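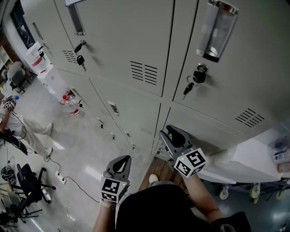
Hand-held grippers at a bank of lockers. The marker cubes give the tracking software its fix on each hand.

The log should come before the model

Most of the arguments I hear about robot software are about the policy. Which network, how big, how long to train it. I think the duller half of the work decides more, and I would put the money there first: the tools that record a demonstration, line up the streams and throw out the bad ones.

Take a locker door. A person with a gripper in each hand can open one without thinking. The software has to learn it from camera images and the path of each hand, and the two have to agree in time. When we moved our pipeline from Jero to Onard in March, we found that one of the two streams had been running 20 milliseconds behind the other. On a slow reach you would never see it. On a small handle it means the jaws close in the data before they arrive.

We had 400 demonstrations recorded that way. The planner trained on them was blamed for weeks, and so was the controller. Two people rewrote the grasp timing – twice, in one case – before anyone plotted the raw clocks against each other. The plot took an afternoon.

Curved metal fronts in a wide lens cause trouble of their own. If the lens calibration is stale, straight edges come out bent by the wrong amount, and a marker near the edge of the view gives a poor pose. Hajdu, our checking tool, now rejects any recording where a marker is lost for more than 6 images in a row. People complained that it was too strict. I would make it 4.

The usual answer is that enough data will wash the errors out. That may be true of random noise. A fixed delay is the same in every recording, and more recordings only teach it more firmly.

At the Plarkadbridge workshop nearly every talk had a slide on model size and hardly any had one on timestamps. I would like to see that change.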